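# jerlow-baskets

Small baskets, small things to put in them, and a white table to put them on. Jerlow is a collection of written notes, lists and stills about one modest activity: placing a little object in a little basket, taking it out again, and finding a good spot for both on a tabletop. I've been having a wonderful time with it and I'd love for other people to use it.

Version date: 12/04/2024

## What's in the folder

```
jerlow-baskets/
 README.md
 baskets.csv
 things.csv
 arrangements/
 stills/
 notes/
```

- `baskets.csv` has one row per basket, 26 in all. Each row gives the weave, the width across the rim, the height, whether there's a handle, and a free-text remark.
- `things.csv` is the list of objects that go in and out. It has 200 rows. Color is the first column after the ID, and you'll see why if you read the section on pink.
- `arrangements/` holds 42 short text files. Each one sets out a table: which basket, where it stands, what goes inside, and what changes between start and finish.
- `stills/` is the picture folder, sorted by room visit.
- `notes/` is everything that didn't fit in a column. It's messy and I'm fond of it.

The three parts link through plain IDs (`b-` for baskets, `t-` for things, `a-` for arrangements). You can open everything in a spreadsheet program and a text editor. No special reader needed!

## The table

All of the tables in Jerlow are white on top. We tried a darker surface early on at the Cortés room and it was pretty, but the dark weaves melted right into it, and half the fun of a woven basket is the rim and the little gaps between strands. On white you get all of that.

White has its own character, though. It's never one flat color. Light falls unevenly across it, so one patch is bright and the next is a pale gray, and there can be faint streaks and soft shadows that have nothing to do with the objects. If you are writing something that finds a basket by its shadow, please look through a good handful of stills first. If you're a person simply interested in how ordinary things look on a plain surface, I think you'll enjoy those patches as much as I do.
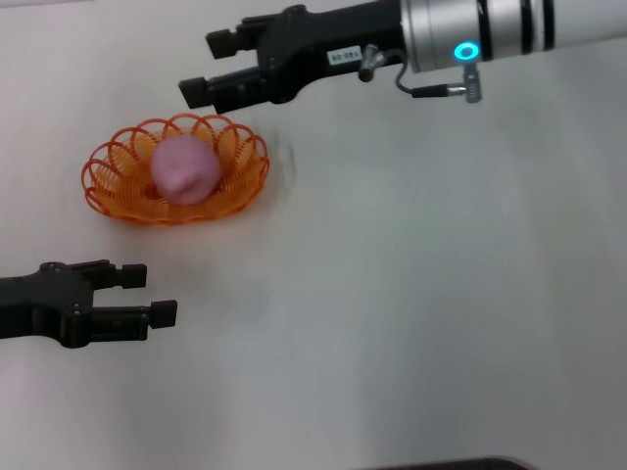
Baskets in Jerlow are small on purpose. A large one turns into furniture: you stop looking at what's inside and start looking at the thing itself. A small one with a single object in it reads at a glance, and there's plenty of room left on the table for a second placement, a move to the far corner, or a swap.

Position is written in everyday words. We use `near left`, `near right`, `far left`, `far right` and `middle`, always from the side of the table named in the arrangement file. Please check that `side:` line before comparing two arrangements. "Far left" from one side is "near right" from the other, and I have mixed these up more often than I'd like to admit.

## What counts as "in the basket"

This took far longer to settle than expected, and I loved every minute of the argument. The rule we ended up with:

1. The object rests on the basket's floor or on something else that does.
2. Any part of it may stick out over the rim.
3. If the object would fall outward when the basket is slid a hand's width, it's `perched`, a separate label.

`perched` turned out to be a great category. Soft things perch beautifully. Hard round things hardly ever do – they're in or they're out. If you only need a yes or no, merge `perched` into `in` and you'll lose very little.

There's also `leaning`, for things propped against the outside of the basket. It's rare in the arrangement files and common in the notes, mostly under "what we did while waiting for the light to change."

## A few words about pink

The things list leans heavily toward strong, simple colors, and pink gets the most use of all. Against straw and cane tones it stands out cheerfully without going harsh, and it stays readable in shade. Red was too dark once it was down inside a deep basket. Yellow vanished into the paler weaves. Pink just works, every time.

The color column uses plain names only (`pink`, `green`, `blue` and so on). I decided against fancier shade names after reading my own early notes and finding "salmon," "blush" and "rose" all used for the same item on the same page. If you want to sort by shade, you'll need to do that yourself, and I'd be delighted to hear how it goes.

## How an arrangement file reads

They're short. A typical one:

```
id: a-017
basket: b-09
thing: t-114
side: window
start: basket far left, thing in
finish: basket middle, thing out, near right
spacing: one basket width or more
remark: turn the basket so the loose strand faces away
```

The `remark` line is optional and is often the best part. Weaves have fronts and backs once you get to know them. There's usually one spot where the strand ends are tucked in, and a basket set down with that spot facing you looks oddly untidy even when everything else is right.

`spacing` is measured in basket widths. I was skeptical of that at first and now I'd never go back. It scales with the basket, it needs no ruler, and anyone can judge it by eye from across the room.

## The surface

The table edge matters more than you might think. Several arrangements ask for a basket close to the edge, and the files say `edge: near` or `edge: far` along with a minimum distance of one basket width. Don't go closer than that with the lighter baskets; they tip.

In our notes we treat any white top as one kind of surface and record creases and folds separately. The field is `creases`, with values `none`, `faint` and `marked`. Faint is the most interesting one to work with. A gentle fold picks up gray shading on one side and can easily be mistaken for a thin object lying flat.

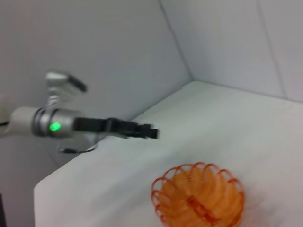
Smooth it out before you begin if the arrangement says `creases: none`. For `faint`, leave the surface alone and write down which side the folds are on. The word is enough. We once tried drawing them and the drawings were charming and useless.

Corners get their own line too. If a basket is meant to line up with a corner, the file says which one and whether the basket's rim or its base is what should line up. On flared baskets those give very different results, and the flared ones are my favorites, so I've written more about this in `notes/corners.md` than is probably decent.

## Where the notes come from

The written work was done in Murkasgate, in the Cortés room, on visits that began in September. The basket list came first. The things list grew out of the contents of one drawer and then got wildly out of hand. The arrangements were written last, after we'd found out which pairs of basket and thing were a pleasure to look at and which were a nuisance.

The column names follow Nosico, our small in-house naming sheet. It's included as `notes/nosico.txt`. It has 3 rules:

- lowercase everywhere
- one word per value where one word will do
- no abbreviations that a newcomer couldn't guess

## Good uses

- Writing instructions for simple tidying and checking whether other people read them the way you meant them
- Studying position words and how they shift with the side of the table
- Practicing labels for containment, with `in`, `perched`, `leaning` and `out`
- Teaching a class how to describe an arrangement so that somebody else can set it up again

That last one is terrific fun. Hand one person a file and a basket, have them set the table, then compare with someone working from the same file. The differences nearly always come down to `side:` or to how people picture "middle."

## Less good uses

Jerlow won't tell you anything about how households store things. The baskets were picked for looks and variety of weave, and the things were picked for color and size. There's very little clutter, no stacking of baskets, and no lids. I have a soft spot for lids and they may get a folder of their own.

Weights are missing for most of the things list. Sizes are hand measured and can be off by the thickness of a strand.

## Known rough spots

- Two baskets share a remark that was pasted twice. The weave column is right for both.
- `leaning` is spelled `lean` in the oldest note files.
- A few arrangement files give `spacing` before `side`. Any parser that reads by key will be fine; one that reads by line number won't.
- Some handles are listed as `yes` where the basket has a loop too small for a finger. I keep changing my mind about those.

## Adding to it

Please do! New arrangements are the most welcome. Copy any existing file, give it the next free ID, and use a basket and a thing that are already listed. If you want to add a basket, fill in every column and put a sentence in the remark about which way it likes to face.

Corrections to color names, side lines and spelling can go in directly. Changes to the `in` / `perched` rule should start as a file in `notes/` with an example setup, so others can try it on a table of their own before the wording changes.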